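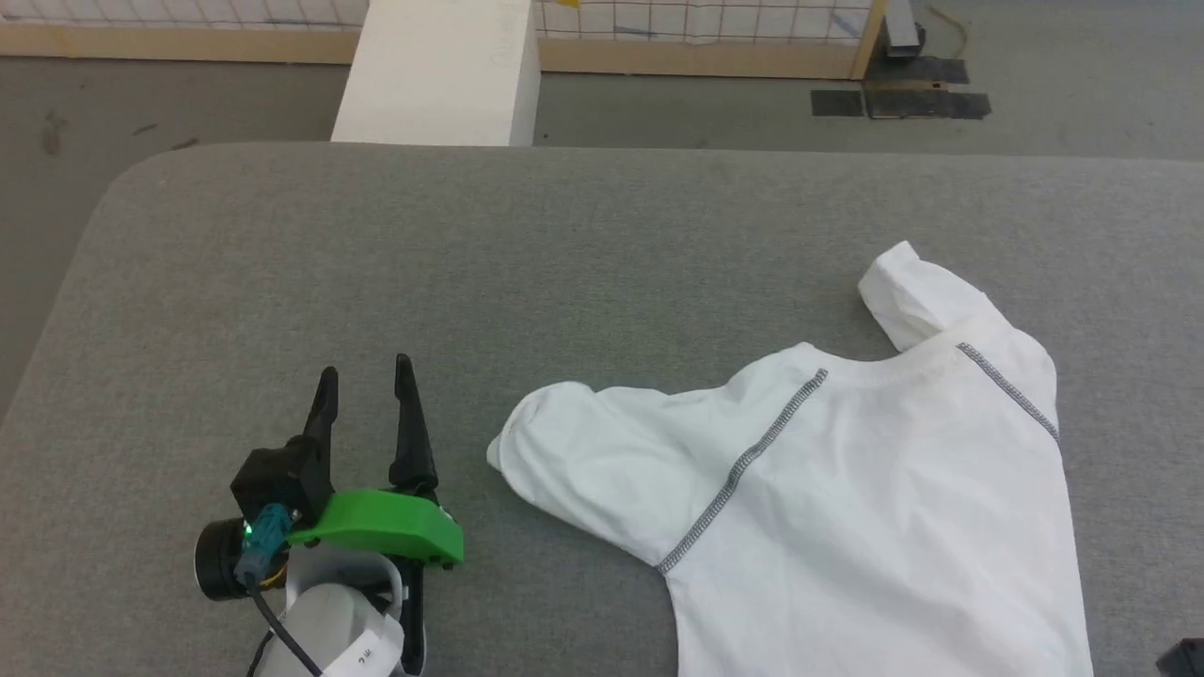

An open gripper beside the sleeve of a white T-shirt on the padded work table.

Home News Clubs Projects Calendar Contact

Student team moves shirt-folding arm to second stage

The student robotics project at Tinonbridge has finished the first stage of its garment handling work and will spend the rest of the term on sleeves. The team has recorded 492 demonstrations of a person guiding the arm through single steps of a fold, and 153 of those deal only with picking up a sleeve and laying it across the body of the shirt.

The project goes by the name Rana. It began as an assignment in the second-year automation class and was kept going as a club activity when the class ended. Membership now stands at eight students, split between hardware and software. Trinidad Paredes, who teaches the class, supervises the lab hours and signs off on any change to the arm's speed limits.

The first stage dealt with towels and square cloths. A towel has four corners and no openings, and the club's software could locate a corner well enough to grasp it in most attempts. Shirts are harder. A sleeve can fold back under itself, the cuff can close up, and the collar can be mistaken for a hem when the fabric is bunched. The team decided in April to stop treating the shirt as one object and to train each step separately: flatten, left sleeve, right sleeve, lower hem, final fold.

Each trial starts with the shirt dropped on the table and spread by hand to a set level of disorder. Level one is almost flat. Level three has at least one sleeve doubled over and the body crumpled. Most of the current recordings are at level two, and the team says the step from two to three is where the success rate falls off.

"On level one we could almost write the motion by hand," Paredes said. "On level three the students themselves disagree about where to grab first, and that disagreement ends up in the data."

To deal with this the club has written a short operator guide. It asks whoever is guiding the arm to approach a sleeve from the cuff end with the fingers open, to close only when both fingers are past the edge of the fabric, and to lift no higher than needed to clear the table. Demonstrations that break these rules are kept but labeled, and are left out of training.

The table surface was also changed. On the earlier hard top, thin fabric slid ahead of the fingers before they could close on it. The padded top gives slightly under the fingertips, so the lower finger can get beneath a hem. The drawback is friction – a shirt dragged across the pad tends to bunch, and the flattening step had to be recorded again from the start.

White shirts with contrasting seams are used for most of the sleeve work. The dark seam lines give the vision software a clear edge between sleeve and body even when the cloth is folded over. The club plans to repeat the tests later with plain shirts to find out how much of the result depends on the seams.

Latest figures

In the most recent test series the arm made 48 attempts at the left sleeve step with no one guiding it. The club has not published a success rate and will not do so until the same series has been run on the right sleeve. According to the test log, the usual failure was a grasp that caught a single layer of the cuff and pulled the sleeve into a twist. The second was a stop triggered by the force limit when the fingertips pressed into the pad.

Two changes are being tried in response. The software group is adding a check after each grasp, in which the arm lifts the cuff slightly and compares the view before and after. If the fabric has not moved as expected, the fingers open and the step starts over. The hardware group is printing a narrower set of fingertips and has reworked the cable routing at the wrist, where a connector had been working loose during long sessions.

Replacement motors and part of the cost of the table were covered by Clerkska, a local equipment supplier. The printed parts are made in the school workshop. Designs for the fingertips will be shared with the robotics club at Nitness, which is building a similar arm for sorting socks and has asked for the operator guide as well.

A full fold from a level two start is the goal for the end of term. The team intends to run it as five separate steps with a pause between each, so that a person can stop the arm if a step ends badly. Running the steps together is left for next year's class.

Lab sessions run from 3:30 p.m. and are open to students who have completed the safety briefing. No programming experience is needed to record demonstrations. New operators practice on towels before moving to shirts, and their first recordings are reviewed with a member of the software group.

Last updated: April, 4:15 p.m.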